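What the Marsh Is Worth

The county had given me 62 questionnaires and a folding stool, and wanted to know by the end of August what Gullum Marsh was worth. It had been told the marsh was worth nothing by Zultero, a company that hoped to put a parking lot on it, and it felt that somebody ought to get a second opinion before agreeing.

I set up by the boardwalk at eight in the morning. The method was simple. You asked people how far they had come, how much gas they had burned, and whether they had packed a lunch, and from this you worked out what they would have paid to get in if there had been a gate. My employer, Sawatzky, had priced two beaches and a waterfall this way. The waterfall had come in lower than expected and there had been letters.

My first visitor was a man in a green windbreaker.

"How far did you travel to be here today?" I asked.

"I live there," he said, and pointed at a house. It was close enough that I could see his breakfast dishes.

I wrote down zero. He watched me write it.

"What's that number for?"

"It's what the trip cost you."

"I've been coming here every day for 35 years."

I explained that zero times any number of visits was still zero. He went home and came back with a lawn chair, which he placed beside my stool, and there he stayed. 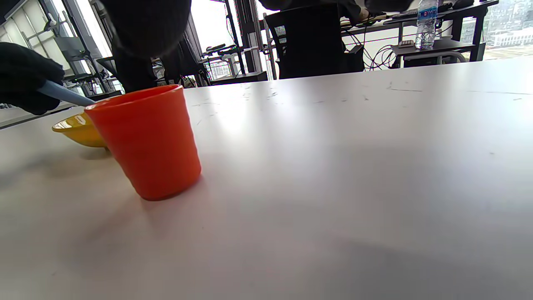 Orange-red cup, yellow bowl, white table.

The next party was a couple from Heltudum who had driven forty minutes and hated it. They had hated the drive, the mud and the smell, and she had hated the heron in particular, which she said had a bad attitude. I thanked them and entered their gas, their tolls, and two hours apiece at a third of their hourly wage. They were both dentists. It was a wonderful number.

"So they don't like it," said the man in the windbreaker, "and it's worth more?"

"They've revealed a preference."

"She revealed it pretty loud."

By noon the dentists were still carrying the whole marsh. A school bus had stopped, but only to turn around. A jogger answered the first question over her shoulder and the second one from too far away to hear. I ate my sandwich. The man beside me asked whether I was going to put it down, and I told him the interviewer's lunch wasn't admissible.
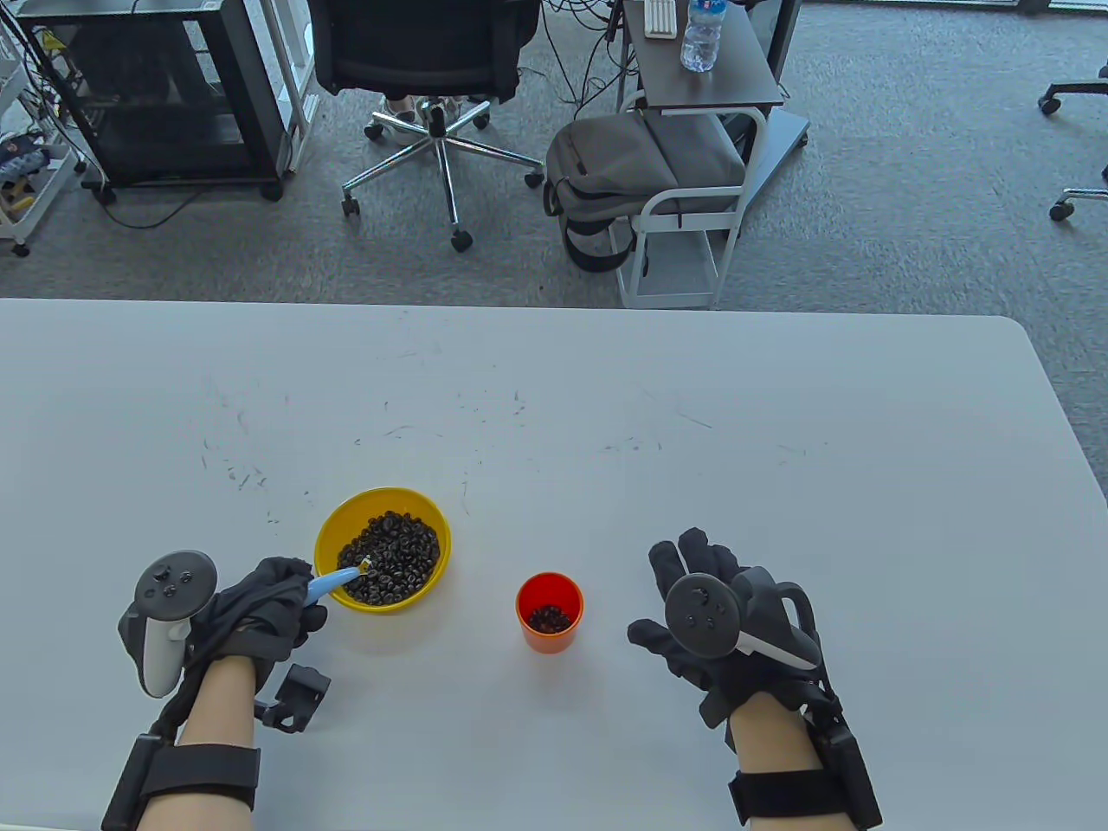 Around two o'clock he began to help. He would meet people at the end of the boardwalk and walk them toward me, talking low, and by the time they reached the stool they had all come from a great distance. One woman told me she had flown in. I asked her from where, and she looked over at the lawn chair.

"The coast," she said.

"Which one?"

"The far one."

She had grass clippings on her shoes and a leash in her hand with a very old dog on the end of it. I asked if the dog had flown too. She said he had come ahead by train.

I should have thrown out the form. I put it in the folder under a rubber band, where I could think about it later.
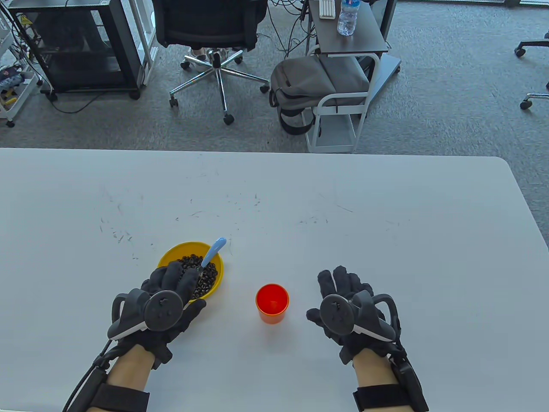

The Adjustment

Sawatzky called that evening at the motel to see how we were doing. I said we were doing fine, apart from the people who used the marsh most, who wouldn't show up in the figures unless they moved farther away.

"Could they?" my supervisor asked.

I said I would bring it up.

Zultero's consultant was staying in the same motel, two doors down, with a better stool. We met at the ice machine. He had spent the day in the same marsh from the other side and had spoken to 7 people, all of whom had been lost. He had them down as a cost.

"What did you get for the heron?" he asked.

"I don't have a line for the heron."

"Neither do I," he said, and we both stood there a while with our buckets.

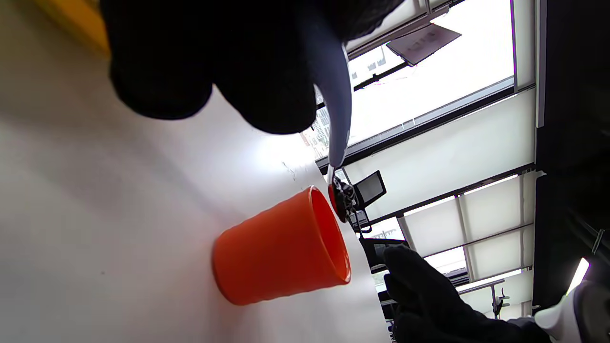
In the morning the lawn chair was already out, and next to it was a suitcase. It was a big one, the hard kind, with a tag from some cruise on the handle.

"Ask me again," said the man in the windbreaker.

"How far did you travel to be here today?"

"700 miles." He had clearly practiced it. "I went to my sister's. Well, I started for my sister's last night. I got as far as the gas station, and then I missed the place, so I turned around."

"The gas station is on Route 9. I can see the sign."

"I missed it bad, though," he said.

The heron had come down at the edge of the reeds and was looking at the two of us with what I have to admit was an attitude. I got out my pencil. There was a box at the bottom of the form, marked Other, that in six years I had never seen anyone use. I asked him how to spell "bad," to buy some time, and he told me.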